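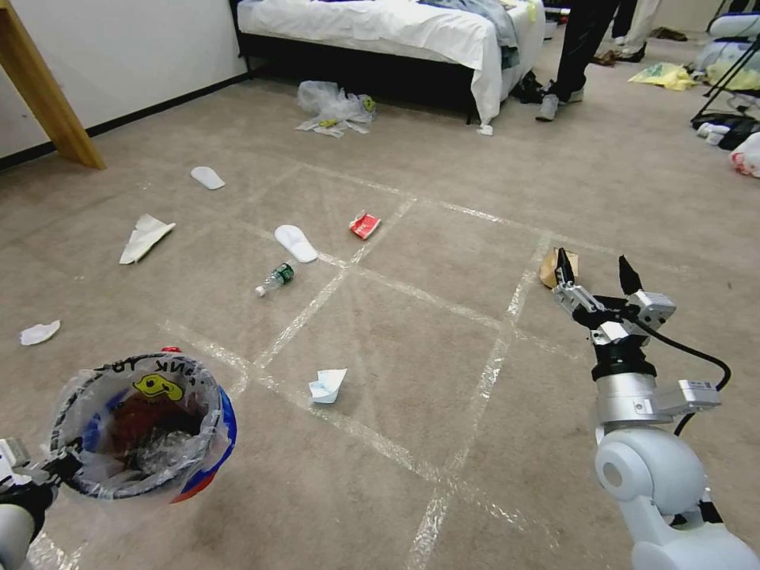

I've been growing vegetables in squares for two summers now and I'm completely hooked. Before that I sowed in long rows like my grandad did, which is lovely if you have his garden, and a bit daft on half a plot at Hostside where the longest bed is shorter than my car. Square planting means you divide the bed up first and only then think about what goes in. Picture the clear tape running across the beige carpet up there, one rectangle after another, then swap the carpet for compost and the tape for garden string, and you've got my spring weekend. Each cell gets its own crop. When one comes out, you feed that bit of soil and put something else straight in.

I can't tell you how much more food I'm getting! The salad squares alone have been ridiculous. I cut the outside leaves with kitchen scissors, leave the middles, and by the next visit they've puffed up again as if I'd never been there. I've had rocket, a frilly red lettuce whose label I lost in April, and a mustard leaf so hot that my sister had to go and stand by the water butt for a minute.

My strings are 60 cm apart at the far end of the plot, where the courgettes and squashes live, and much closer together in the raised bed by the path. The books will tell you to stick to one size. I did the first year, and the courgette simply sat on everything else, including a row of very promising beetroot that I found in October looking like marbles. Give the big plants a big square. Sorry, beetroot.

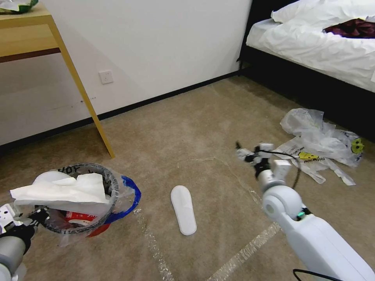 The other thing I love is how easy it makes sowing with children. My nephew isn't interested in "a row of carrots", but tell him that this square is his, and that he can fill it with whatever he likes, and he'll be out there with a spoon until teatime. He chose radishes and nasturtiums this year. The radishes went woody (we were away) but the nasturtiums have climbed right over the string and are halfway to the compost heap, and he's as proud as anything.

Seeds, then. Most of mine come from Spahić, the little shop behind the bus station, where they still weigh out beans into paper bags. I went in for broad beans and came home with a climbing bean called Nernura, purple pods, pale green once they're cooked. What a bean! I put 12 seeds round the canes in May and we've been eating them since the first week of July. I'm letting the fattest pods dry on the plant so there'll be some to swap in September. 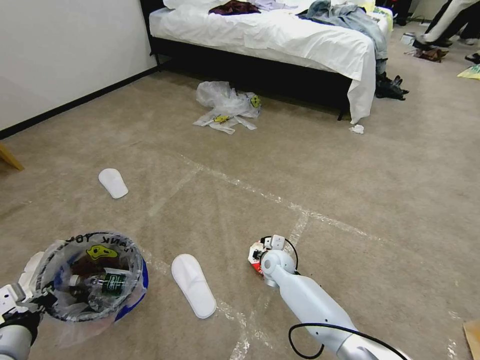

Gerrit Mabuza, two plots along, grows everything in rows and thinks I'm making work for myself. He has a point about the hoeing. You can run a hoe down a row in seconds, and in squares you're on your knees with a hand fork, muttering. I've grown to like it, to be fair. You notice things down there, like the first tiny cucumber, or the slug who has been eating it.

Frøydis Torvik asked me what I do about watering, so: a can with a fine rose for seedlings, and a good soak at the base for everything else, early in the morning if I can drag myself out. Oso comes with me and lies on the chard. I've tried moving the chard and he just finds it again.

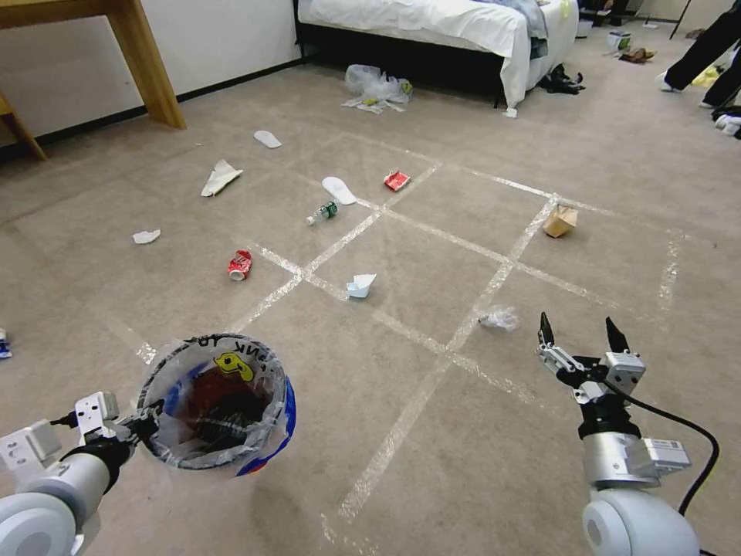 3 min read

If you fancy having a go yourself, you can still start now. Late July is a great time for it, as there are always gaps where the early potatoes and peas have come out. String up one small bed and sow spring onions, a quick turnip, some winter lettuce and a square of chard. Keep the soil damp for the first fortnight and put a bit of netting over if your pigeons are anything like ours.

I'm pulling the garlic up this weekend and those squares are going straight over to leeks, which are waiting in a bucket by the shed and getting leggier by the day. I'll put the bean chutney recipe up next time, once I've worked out how much vinegar I used.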